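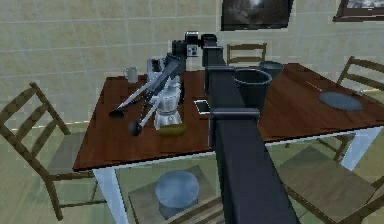

3/25/19. Wrist joint model now matches the bench arm to within 2 degrees. Anil reprinted the fingertips over the weekend and I copied his offsets into the sim file. Reach across the dining table is fine, but with the fingers angled down either side of the moka pot the crossbar bracket sits just above the tabletop – need a clearance check there before the real run.

Grip force capped at 30 percent. Bindu wants 50, not until the new Setex driver is in. Table friction still a guess.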